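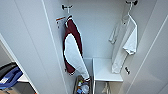 Le planning qui change la veille au soir, tout le monde connaît. Un SMS à 21 h, « tu peux faire l'ouverture demain ? », et il faut recaser les enfants, le rendez-vous chez le dentiste, le deuxième boulot pour ceux qui en ont un. On m'explique depuis des années que c'est la souplesse, que les petites boîtes en vivent. Admettons. Mais un salarié à temps partiel, ce n'est pas une veste bordeaux et blanc sur son cintre, qu'on décroche quand on en a besoin et qu'on raccroche ensuite. Il a loué son temps pour un certain nombre d'heures. Le reste est à lui.

Je dis ça en patron. J'ai tenu un commerce à Orville, 11 salariés les bonnes années, et j'en ai envoyé, des SMS de 21 h. Pas fier. Je croyais que je n'avais pas le choix.

D'où ma mauvaise humeur devant la proposition mise sur la table en juin par Irura, le groupement de commerçants et d'artisans du coin : ramener le préavis de modification des horaires à 2 jours, partout, pour tous, sans contrepartie. Le courrier est parti aux adhérents, 442 entreprises, avec une case oui et une case non. Pas de case « ça dépend ». Dommage, c'était la bonne.

Ce qu'on nous raconte

L'argument principal, on l'entend dans toutes les réunions. Le client est imprévisible, donc le planning doit l'être aussi. Alfredo Salazar, qui préside le groupement, le répète très bien, il a de l'abattage, et il n'est pas de mauvaise foi. Son affaire est saisonnière, une semaine de pluie lui vide la terrasse. Je comprends. Seulement la pluie, c'est son risque à lui. C'est même à peu près la définition d'un entrepreneur. Si le risque passe au salarié, il faut que le bénéfice passe aussi, au moins un bout. Et là, curieusement, plus de diapositive.

Deuxième argument : la paperasse. Prévenir plus tôt, ça voudrait dire des avenants, des signatures, des recommandés. Faux dans la plupart des cas. Chez Agbayani, la boulangerie-traiteur de la rue basse, Kristine Agbayani affiche ses horaires trois semaines à l'avance, sur une feuille, au feutre. Quand il faut bouger quelque chose elle demande, et si on lui dit non c'est non. Elle paie une prime à celui qui dit oui. L'an dernier ça lui a coûté 3 039 euros en tout. Elle me l'a montré, la ligne est dans ses comptes. À mettre en face : un seul départ de vendeuse, l'annonce, les essais, les semaines à deux au lieu de trois derrière le comptoir. Je vous laisse faire le calcul, moi je l'ai fait trop tard.
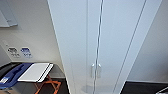

Armoire blanche à deux portes.

Troisième argument, le logiciel. Alors là. Flukari, que la moitié des adhérents ont pris au même moment parce qu'il y avait une remise, permet de refaire le planning en temps réel. Formidable. On pousse un curseur, trois personnes voient leur semaine changer sur leur téléphone. Personne n'a eu à les appeler, donc personne n'a entendu leur voix. Je ne suis pas contre l'outil, il compte bien les heures et il évite des disputes. Mais il a rendu gratuit un geste qui était un peu gênant, et cette petite gêne servait à quelque chose. Elle nous faisait réfléchir deux minutes avant de déranger quelqu'un.

Jerome Lumbao travaille en cuisine, deux employeurs, deux contrats partiels. Il jongle. Quand l'un décale, l'autre saute. Il m'a dit qu'il refusait désormais les remplacements des deux côtés, par principe, pour ne plus avoir à choisir. Voilà ce que la souplesse fabrique, au bout : quelqu'un qui ne rend plus service. Et ensuite on se plaint que les gens ne veulent plus s'investir.

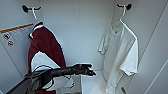 Ce qu'il faudrait voter

Je ne demande pas une loi de plus, on en a déjà que les petits ne lisent pas. Les accords locaux peuvent faire le travail, à condition d'être négociés pour de vrai. Un délai long par défaut. Quinze jours, ça me paraît tenable dans le commerce, moins dans la restauration, on peut discuter. La possibilité de changer au dernier moment, oui, mais payée, et refusable sans que ça se retrouve dans l'entretien annuel. Une exception pour les vrais coups durs : maladie, dégât des eaux, panne de four. Pas pour un samedi un peu mou.

On me répondra que les marges sont trop faibles. Elles le sont, je ne vais pas prétendre le contraire, j'ai fermé. Bảo Trương, qui tenait ma comptabilité, me disait toujours que je regardais la masse salariale à la loupe et le turnover jamais. Il avait raison. Le coût d'un planning instable n'apparait sur aucune ligne, il est étalé dans les erreurs de caisse, les retards, les gens qui partent sans dire pourquoi. Le coût de la prime, lui, se voit tout de suite. Alors on coupe la prime.

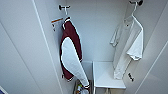 Photo : Princess Dimaculangan

Il y a aussi une question de concurrence, et je m'étonne qu'un groupement patronal ne la soulève pas. Celui qui prévient tôt et qui paie ses changements se retrouve à côté d'un voisin qui fait tout au SMS, pour rien. Un minimum commun protège le premier. C'est exactement à ça que devrait servir Irura, non ? À empêcher que les plus corrects soient les plus bêtes de la rue.

Le vote est clos le 16 septembre 2025. Ceux qui ont encore le bulletin sur un coin de bureau, sous les factures, je sais, j'avais le même bureau : cochez non. Et écrivez en dessous ce que vous accepteriez à la place, même deux lignes, même au crayon. Alfredo Salazar m'a assuré que les remarques seraient lues en assemblé générale. Je serai dans la salle, et je demanderai qu'on les lise toutes.

Opinions > Travail et petites entreprises > Tribune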